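Filed under: Talks and handouts > Small rooms

One Desk, One Fridge: speaker notes for the Monday session at Brunton

Hi everybody, come in, there are seats down the side if you don't mind the radiator. I'm going to talk for a bit about furnishing a small room that has to do too many jobs. If you came last time for the shelving talk, this is the same kind of thing but with less drilling!

(Wait for the door to close. Put the handout pile by the kettle.)

So, the room. Small, one long white desk, a wood-look floor that shows every crumb. We wanted to work in it, put things down in it, and keep something cold to drink in it, and for the longest time we tried to do all that with a folding table and a cooler that leaked. The folding table wobbled. You'd write your name on a form and somebody's cup would walk toward the edge.

I should say how we ended up with white. I wanted something darker, and I lost that argument, and I now think losing it was fine. A white top throws a lot of light around a little room. It also shows smudges. I wipe it down at the end of the day and there are still gray marks on it I can't explain (skip the marker story unless they ask).

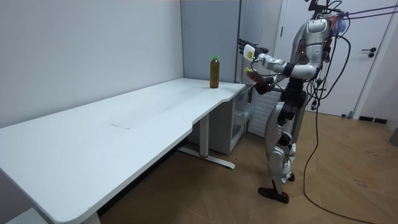
Buying the desk

The desk took the biggest bite out of the money. It was $326 from Jamach, delivered, and I put the legs on myself over two evenings with the radio going. I'd budgeted less. But I had tried the cheaper one in the store and leaned on it the way I lean on things, with my whole elbow, and it bent. So there went the budget.

Things I'd tell you to check, in the order I wish I had checked them:

Measure the doorway before you measure the wall. I measured the wall three times and the doorway not at all, and we had to stand the top on its end and sort of dance it in.

Look at the corners. Ours are rounded in front, and I've walked into the corner plenty and I'm still cheerful. My last desk had square ones and I had a bruise from it all winter.

Sit down and swing your feet around before you pay. You want room under there, and you want to know where the legs land.

(Ask: who has a desk where they hit the same knee every day? There's always a hand. Let them tell it.)

Okay, what goes on top. My rule is that the far end of the desk is for drinks and the near end is for paper, and the two don't visit each other. I'm strict about this after what happened to the Flutorus booklets, which I had stacked nicely, ready to fold, when a whole glass of iced tea went over them. We reprinted 147 of them. That was a long night and the printer was not in a good mood either.

So now drinks stand at the far end, tall bottles with the caps screwed on, and I like the caps in different colors so you can tell at a glance which one is which from the other side of the room. Green on one, yellow on the other.

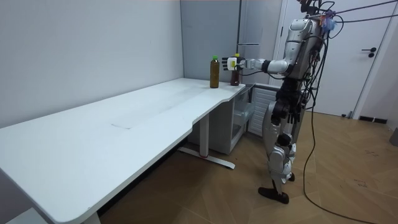
People do forget, of course. They pour and they wander off with the cap in their pocket, so I keep spare caps in a jar at home and bring a handful in. If you only take one thing from tonight, buy bottles that all use the same size cap. I have three sizes and I regret two of them.

Now the fridge, which is what most of you wrote down on the sign-up sheet as the part you wanted. It's a silver mini fridge, and I paid $91 for it secondhand through the Mundodine board. I went back and forth on the spot for it. By the door it blocked the coats. Under the desk it took all the foot room, and I had to crawl to get a yogurt. So it went to the end of the desk, right up close to that rounded corner, and it has stayed there since November. 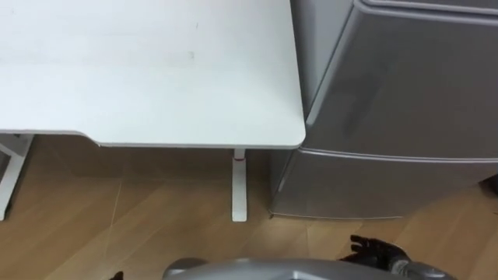 Page last changed: Monday, 4:10 p.m. (version 2)

A few words on putting a fridge that near a desk. Look up the air gap in the manual for your own model, they're all different, and give it that much space even if it makes the room look lopsided. Open the door all the way before you decide you're done. Then sit in your chair and have somebody else open it, which I didn't do, and I got a door in the shoulder the first afternoon.

Brushed silver is kind to fingerprints, kinder than the desk is anyway. I go over it with a soft cloth and move on.

(If there's time: the floor. Felt pads go under chairs. Sweep under the desk with the light on your phone, it's dark back there and that's where the crumbs go.)

Questions. Somebody will ask about noise. Ours hums, and I stopped hearing it after a week — but if you record anything in the room, you'll want a plug you can reach. Somebody will also ask if they can come and see the desk. Yes, any evening after six, and please bring your own cup.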